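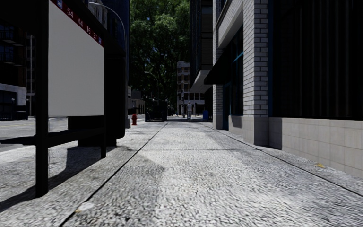

Onton Oral Reading Corpus
Data card, release 16

Summary

The Onton Oral Reading Corpus contains 1,854 recorded passages read aloud by adult learners of English, with a written transcript for each. The recordings were made in evening classes in Grella and Vuditz. The corpus is maintained by the Nogueira Language Archive and is offered for teaching and for the study of pronunciation and reading pace.

Contents

audio/ One file per passage, mono.
transcripts/ Plain text, one file per passage, matched by name to the audio.
readers.csv Reader number, first language, years of study, class site.
passages.csv Passage number, title, level, word count.
CHANGES.txt Corrections made in each release.

Readers

There are 232 readers. All were 18 or older when they enrolled and all signed the archive's consent form. Names are not stored with the recordings. Readers may withdraw at any time, in which case their files are removed at the next release.

Passages

The 159 passages were written for the corpus by Madalena Barreto and Matilde Correia. They are short accounts of everyday matters: paying a bill, waiting for a bus, returning a coat to a shop, visiting a dentist. Each is assigned one of four levels. Level 4 passages include dates, prices and street addresses, which many readers found difficult to say at an even pace.

Passage 41 (Level 2), "The Walk to Work"
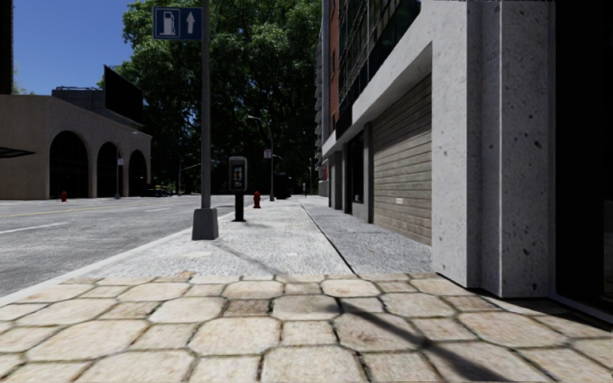
Word count: 159

The full text is in the passages folder of the teaching edition. Readers were given one minute to look over the page and were then asked to read without stopping. Restarts and repeated words are kept in the transcript and marked with a slash.

Transcription

Each recording was transcribed by one person and checked by another. Disagreements were settled by Joaquim Henriques. Transcribers wrote what was said, including errors, and did not correct grammar. Unclear words are marked (?).

Known problems

Recordings from the Vuditz site made before May have a low hum. Years of study are self-reported and are missing for some readers. Level 1 passages are underrepresented.

Terms of use

The corpus may be used free of charge for teaching and noncommercial research. Users may not attempt to identify readers. Copies may not be passed on without written permission from the archive.

Contacts

Access requests: Vitória Peixoto
Corrections to transcripts: Arvo Tikkanen. Please give the file name and the time at which the error occurs.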